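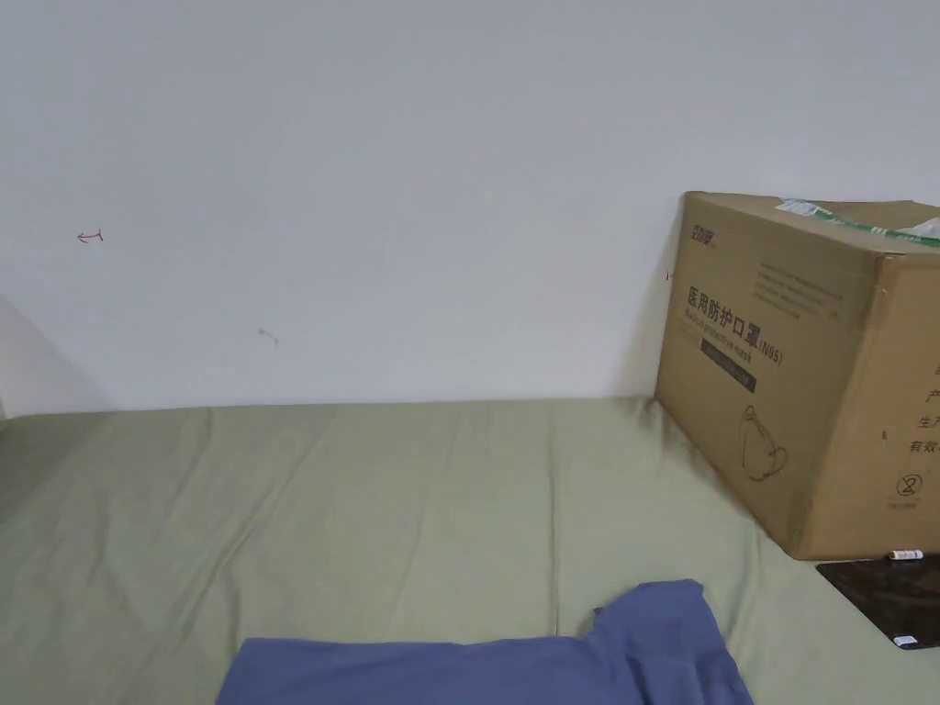

Guests at the Leite Guest House kept asking for sheets that stay put on the corners, according to Skusivska, and that request shaped the new bedding line the Kimton textile company is releasing in March.

The line, called Nunach, covers fitted sheets, flat sheets and pillowcases. Skusivska tested it for 30 weeks in the 35 rooms at Leite before settling on a deeper pocket and a wider elastic band.
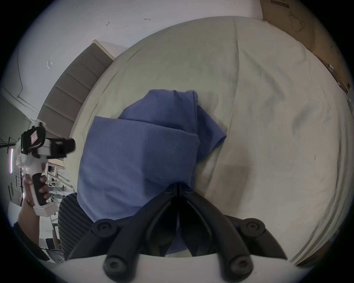 Folded blue cloth on a pale green sheet.

Nunach Trade News, Issue 600 will carry the full size chart and care instructions. Copies go out to stores with the first order.
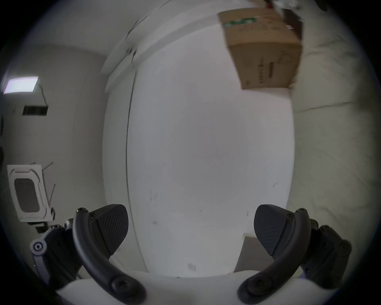
Vol. 3, p. 30

The first production run is 3,000 sets, sewn at the company's Kimton plant. Sets come in twin, full and queen. A king size is planned for the fall, once the plant has finished installing its wider cutting table.

Stores that already carry the company's towels can add Nunach to their
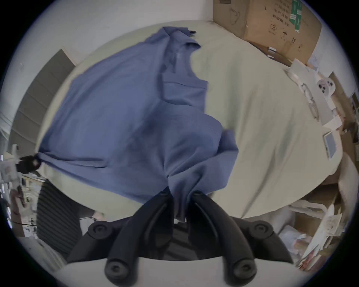

regular spring order at no extra shipping cost. New accounts should contact the Kimton sales office before the end of February. Fabric swatches are free on request.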